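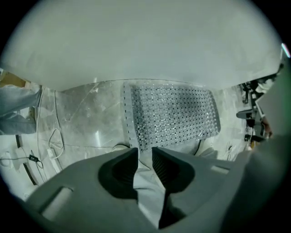

Picking things up off the floor is where I would start any honest test of a household robot. It sounds trivial next to cooking or folding, and it is missing from most product announcements. Yet a home in which a machine can clear a floor, put each item where it belongs and leave the rest alone would be a changed home. We do not have that machine, and I do not think we will have it soon.

Take a perforated mat on polished stone. A person slides a fingertip under one corner, peels, and lifts. The motion takes a second and draws on skills that robotics still treats as separate problems: finding an edge a few millimeters high, getting under it without pushing the whole object across the room, and switching from a sliding contact to a firm pinch. A two-finger gripper closing from above has nothing to close on. It must wedge, drag or fold the mat first, and each of those is a contact problem with friction values the machine does not know in advance.

The floor itself works against the sensors. Marble veins look like cracks, cords or thin objects to a segmentation model, and reflections produce false depth. A gray mat on gray-and-white stone offers little contrast. None of this is exotic.

Then there are cables. A power strip with several cords trailing from it is the hardest ordinary object I can name. It is light, it is tethered, and pulling on one part moves another part somewhere out of view. A robot that treats the strip as a rigid box will unplug something. A robot that treats every cord as forbidden will leave half the room untouched, as robot vacuums do now – those that do not simply eat the cord.

Vendors tend to answer with success rates. Castosska's home arm was shown last July with a claimed 43 object types. The Rastent platform, which I have used, was trained on 3841 demonstrations and does well on cups, blocks and shoes. I gave it 35 attempts at a thin rubber mat on tile. It lifted the mat in seven. In most of the failures the fingers closed on air above the surface, and the software logged a grasp anyway.

I do not conclude from this that the approach is wrong. Recording how people move a gripper through real rooms, clutter included, seems to me a better bet than hand-written rules, and better than simulation for anything soft or tethered. Textured finger pads help too. But the data has to include the dull cases, with the furniture legs, the cardboard and the person nearby left in place. A demonstration set collected on a clean table teaches a robot to work on a clean table.

Shop floors are further along for a simple reason: the shop can be changed to suit the machine. Benedetti's packing line runs its arms over a matte black surface with every cable routed overhead. Randitier sells a fixture that holds thin sheets up at one edge so that a gripper can reach them. Both are sensible engineering, and neither transfers to a house, where the owner will not reroute the cords or hold up the corner of the mat.

My own threshold is modest. Put the robot in a room it has not seen, with a flat thing on a shiny floor and a live power strip nearby, and ask it to pick up the flat thing. When it can do that all day without supervision, I will start reading the price lists.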